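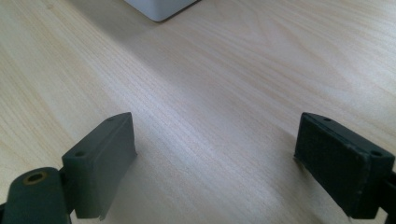

Figure 3. Pale wooden tabletop with diagonal grain and faint arched figure; the lower corner of a white object is visible at the top.

3.2 Table surfaces in the shared rooms

The second part of the survey dealt with the tables on which residents of the Prostari building eat, sort post and fold linen. Twelve months before our first visit the housing office had replaced the older painted tables with light-coloured ones bought from Spahić, a local supplier. We wished to learn how residents judged the state of such a surface, and whether its grain affected that judgement.

The tabletop in Figure 3 has a pale blond ground with closely spaced lines of darker tan. Towards the centre and right these widen into soft curves of the kind found on flat-sawn wood. The finish lies between matt and satin, and no scratches or stains can be seen in the figure. Brightness is uneven over the surface, with some parts washed out and others greyer. This matters for the present study, as several residents of the Mistow wing described grey areas on their own tables as marks which had failed to come off, and went on wiping them.

Residents were asked to look at a table from a seated position and to say whether it needed cleaning. They were then allowed to stand and to pass a hand over it. Of the 100 judgements collected, 17 were changed after the surface had been touched. Eight of these came from the Plisitow wing, where the tables stand beside the windows. Perić and Angelovski, working separately, recorded the reasons given. The most frequent was that a darker band in the grain had been taken for a dried spill.

Objects left on the table formed a further difficulty. A pale container casts a soft grey shadow on wood of this colour, and the edge of such a shadow was at times read as a ring or a damp patch. Residents seldom lifted the object to check. In the linen room, where boxes remain on the table through most of the afternoon, the wood beneath them was wiped less often than the open part, according to the cleaning sheets for April.

The wording of the question may have had some influence. "Does it need cleaning?" was understood by a number of older residents as a remark on their housekeeping, and the form used in the second round asked instead what they would do next at the table. Answers to the two forms are reported separately in Section 3.3.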